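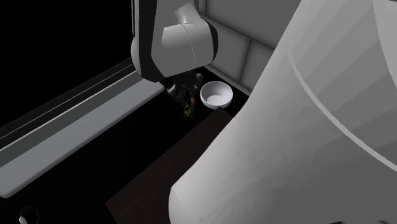
The simulated bench, with the arm taking up most of the room as usual. White bowl near the far corner of the board.

I have been promising a gripper post since spring, and several of you have written to ask where it went. It went into a folder called "almost done," where it sat next to the post about repainting the porch. But August has been too hot for the porch, and I finally spent a good run of evenings indoors with the fan on and the simulator running, so let's get into it.

For anyone new here, I keep a small robotics hobby going in the back bedroom, and for the past year most of it has happened in simulation. I love hardware, I really do, but hardware costs money and pinches your fingers, and a simulated arm will let you drive it straight into a wall at eleven at night without waking anybody up. What I wanted to settle before spending anything was which gripper to buy for picking up ordinary kitchen things, and bowls above all. Bowls are my old enemy.

I had three candidates. The first is the Treletti two-finger, a plain parallel jaw, the kind of thing you picture when somebody says "gripper." The second is the Besson three-finger, which closes around things in a very pleasing way (I could watch it open and close all evening, and one evening I pretty much did). The third is a suction cup that Praltura sells as an add-on, with a model file you can download if you fill in a form and wait a day or so. All of them went onto the same simulated arm, with the same controller settings, over the same dark counter with the same bowl on it. My friend Darius Stanciu wrote the little script that resets everything between tries, and he deserves a pie for it.

I ran 800 tries with each gripper. That sounds like a lot of work, but the computer did it while I slept, apart from the nights when it crashed, and I'll come to those.

The Treletti first. A parallel jaw wants to pinch a bowl by the rim, one finger inside and one outside, and when it comes in straight it's lovely. The trouble is coming in straight. If the wrist is tilted even a little, the inside finger rides up the curve of the bowl and the whole thing skates off toward the wall. I lost a whole weekend to this before I thought to slow down the last bit of the approach. After that it behaved so much better that I felt silly, and I went back and reran the whole set to be fair to it.

The Besson I wanted to win. I'll admit that freely! It's the handsome one. It did very well on rounded things sitting out in the open, and it was much more forgiving about the angle. What it did not like was company. With three fingers spread wide you need a good deal of empty counter on every side, and I keep a clutter of small things close to the bowl on purpose, the way a real kitchen would have. Again and again the third finger came down on top of a neighbor and shoved it somewhere. I tried turning the wrist so the odd finger faced the empty side, and that helped some, but then the arm had to fold itself into a shape it plainly hated, and the elbow would swing out wide.

Then the suction cup. On the flat bottom inside the bowl it was wonderful. Straight down, touch, lift, done. Melaniia Hladun, who has put real suction cups on real machines for a living, read my notes and told me very kindly not to believe a word of it. A simulated seal is as good as you tell it to be, she said, and I had told mine to be perfect. A real bowl might have a drop of soup in it, or a chip, or a glaze with a bit of texture. So I made the seal weaker and ran it again, and the wonderful numbers came down to merely nice ones. I'm glad I asked her before I ordered anything.

Now the camera, which ended up teaching me more than the grippers did. I had 2 viewpoints to choose from. One looks at the counter from across the room, more or less, and the other sits in close and looks past the arm. I assumed close would be better, the way you lean in when you're threading a needle. But lean in with a big arm in front of you and what you mostly see is arm. You'll notice the forearm covers the right side of the board completely, and anything over there might as well be on the moon as far as that camera is concerned. The bowl shows up fine from there, bright white against black, practically waving. The little things beside it are another story. They sink into the shadow under the joint and half of them are just gray edges.

I could turn up the lights, of course. Darius said so right away, and then said so again on Tuesday in case I had missed it. But my real counter is dark too, and the light over it is poor, and I would like to know now if the vision side is going to struggle. So I left it dim for the main runs and did a brighter set separately. The bowl hardly cared either way. The small stuff cared a great deal.

About those crashes. If you use the Prevgate controller, and I know a few of you do, check your log folder. Mine had quietly piled up 2967 files, and once the drive filled the simulator would simply stop in the middle of a reach and sit there. I blamed the Besson model for 7 nights before I looked. Sorry, Besson.

So what am I buying? The Treletti, I think. It's the plainest of the bunch and it fussed at me the most to begin with, but once the approach was slowed down it did the job in a crowd, and the crowd is what my kitchen looks like. It's also the cheapest, and my husband has asked me to mention that he noticed. I may add the suction cup later on for plates, where a rim pinch is hopeless. The Besson will have to stay on my computer for now, opening and closing beautifully.

Next I want to try the same runs with a mug, handle pointing every which way, and I have already moved the far camera a little higher to get ready for it. If you have a favorite approach angle for mugs, please leave it in the comments. Darius, the pie is blueberry, and you can pick it up any time after supper.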